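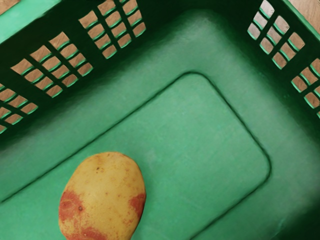 Storing potatoes and apples through winter with no cellar?

Posted by Gevisel, November 3, 2022

Hi everybody! This was my first real year of growing food and I am completely hooked. I put in two rows of potatoes in April, mostly a yellow one with pinkish blotches that a neighbor gave me as seed, and I dug up 178 potatoes last month (yes, I counted every one, I was that excited). On top of that my in-laws have an old apple tree and keep sending bags home with us.

My problem is space. We have a slab house, so no cellar or crawl space. I do have an attached garage that stays pretty cool, a hall closet on an outside wall, and a spare fridge. Can the potatoes and apples share the garage? Do I wash anything first? I'd love to still be eating our own potatoes in spring if that's even possible.

Jarkero

Congrats on the haul! Garage for sure, that's what I do. Don't wash them. Paper bags with the tops rolled down, off the concrete. Mine go till February or so and then they start growing legs, but they still mash fine if you knock the sprouts off.

Probert

What a great first year, and you're in better shape than you think. I've been storing potatoes in a garage for seven winters and I still get a kick out of going out there in the snow to pick dinner.

First thing, cure them if you haven't. Spread them out somewhere dark and airy at about 60 degrees for two weeks, so the skins toughen up and the little nicks from the shovel heal over. Brush off loose dirt with your hand and leave the rest on. Anything with a deep cut or a soft spot goes in the "eat this week" pile – be strict here, one rotten potato will take its neighbors with it and the smell is something you won't forget.

Then pack them in something that breathes. I've used milk crates, bushel baskets, cardboard boxes with holes punched in the sides, and all of them worked. Cover the whole thing with an old blanket or a few layers of newspaper to keep light off, or you'll get green skins, and those you don't want to eat. Low 40s is the sweet spot. Get a cheap thermometer and put it right down at potato level, the floor of my garage runs a lot colder than the shelf by the door. 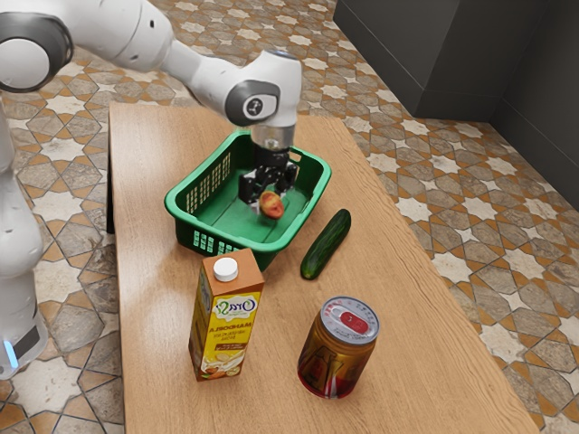 Apples are the other half of it. Keep them away from the potatoes! Apples give off ethylene gas as they ripen, and potatoes sitting next to them can sprout early. They also like it colder than potatoes do, so your spare fridge is perfect. Put the good ones in a plastic bag with a few holes in it and tuck a damp paper towel inside. Bruised ones get turned into sauce, and I won't hear a word against homemade applesauce in January.

As for spring, it depends a lot on the variety. Thick-skinned late types keep longest, and thin-skinned early ones are best eaten first. Save a few nice egg-sized ones for planting, too, if they stayed healthy. It's so satisfying to go around again with your own.

Gevisel

Thank you both so much!! Blanket is already on the crates and the apples have been evicted to the fridge. I never would have guessed about the gas thing. Going thermometer shopping tomorrow.

Kestura

Skip the closet, too warm. I tried it one year and had sprouts by Christmas. Also check the boxes every couple of weeks and pull anything soft or wrinkly.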